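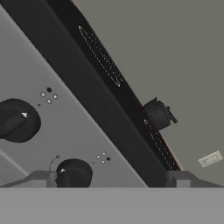
Last changed: 22 Jan 2021

Household tips for the twinning office: flags, table linen and signed papers

These notes are for those who prepare the town hall of Drelside when a delegation comes from Vollirgate or from another partner town. Most of it is work for a normal kitchen and an ironing board. Please read the whole page before the first visit in March, and not on the evening before.

Flags

Look at the label first. Our big flags are polyester and can be washed at a low temperature, each one alone. The small table flags are partly silk, and these we don't wash at all. We only brush them with a soft clothes brush, in one direction.

A new red flag can give color to the water. Press a damp white cloth on a corner for one minute. If the cloth becomes pink, bring the flag to the cleaner in Gostgate and write on the paper that it is an official flag, so that it will not be folded with pins.

Iron polyester from the back side, with a thin cotton cloth between the iron and the flag. Do not use steam on embroidered coats of arms. The gold thread loses its shine and it doesn't come back.

Check in the protocol list which side of the flag is up. Two of our partners have flags which look almost correct when they hang upside down. It happened to us at the signing of the school agreement, and we had to write a letter of apology to the consulate.

Tablecloths for the signing table

The green cloth is for signing and the white one is for eating. Please don't exchange them.

Ink on the green cloth: put kitchen paper under it and on top, press, change the paper, press again. Do not rub. After this use a little alcohol on cotton wool, but try it first at the hem.

Candle wax: let it become hard, lift it with the back of a knife, then iron over brown paper. Coffee on the white cloth goes out with cold water if you are quick, and with washing soda if you are not.

Signed papers

Resolutions and friendship declarations come often rolled in a tube. Leave the tube closed in the room for one night. Then lay the paper between two sheets of blotting paper, with books on it, for 7 days. Do not iron it, even if somebody tells you that it is possible.

For ribbons and wax seals, cut a hole in a piece of cardboard in the size of the seal, and store the paper with this cardboard around it. Tape must never touch the paper. Paper clips make rust after some years, so take them away before filing.

The declaration with Vollirgate hangs in room 324. It should stay away from the window and from the radiator. Dust only the frame, with a dry cloth. If you spray the glass, the liquid runs under the edge.

Tea and coffee for guests

Fill the big urns before the speeches begin. The speeches are longer than the program says.

Remove lime with citric acid, then boil clean water 2 times and pour it away. Vinegar does the same work but the ambassador's tea will taste of it.

The key for the linen cupboard is at the reception desk. Please sign for it.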